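4.2 What the staff did while the arms worked 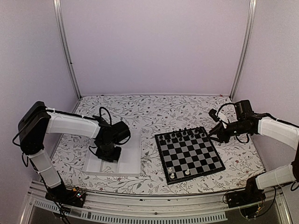 Figure 3. A two-arm sorting cell at work on a chess set. The left gripper is lowered into the clear tray; the right gripper is held near the rows of black pieces.

The case for the cells at Gristmont was made in terms of tedium. Returned board games arrive there in mixed condition, and before a set can be resold someone has to check that every piece is present. Managers told us that this was dull work, that people disliked it, and that the arms would free them for "higher value tasks." We treated all of these as claims to be tested, and only the first held up well.

Our observations cover 11 shifts at the returns bench. Five clerks worked there before the cells were installed and the same five worked there during our visits. The company's July briefing to staff, which we were allowed to read, gives this as proof that automation had not cost anyone a job. The headcount is correct. It leaves out that the two temporary posts normally opened before the holiday season were not opened, and the people who would have held them do not appear in any table we were shown.

The daily work did change. A clerk who used to open a box, check it and close it now opens the box, sets out the board, watches the cell and takes over when it stops. Under the old arrangement the pace belonged to the clerk. Several described speeding up before lunch so they could slow down after it. That choice is gone, and the waiting that replaced it is hard to use for anything else, as a stopped cell must be cleared before the next box can go in. When we asked what the higher value tasks were, the supervisor named label printing and shelf counts. Both had been done by the same clerks before.

Mwanahawa Kashindye had worked the bench longest of the five. She did not miss counting pawns and said so plainly. What bothered her was the log. Each time she reached in to help, the system recorded an "assist," and assists were reported by clerk, with no note of which set was on the table or how the pieces had been lying. "If the arm drops a bishop, it goes under my name," she told us. The software supplier, Givent, described the log as a maintenance record. At Gristmont it was also brought up in two performance reviews during the period we studied.

We are also doubtful about the output figures. The site's target was up to 432 sets per week, and weekly reports counted a set as processed by the cell whether or not a clerk had finished it by hand. Skandberg, the parent company, used those reports in deciding to order cells for its Brouwer warehouse. We asked for the assisted sets to be listed separately and were told the export did not allow it. Without that split, we can't say how much of the sorting was done by the machines, and we don't see how the company can either.

None of the clerks asked for the cells to be removed. Their requests were smaller: a pause button within reach of the stool, assists logged by set, and a say in which returns go to the arms. At the time of writing the pause button had been fitted.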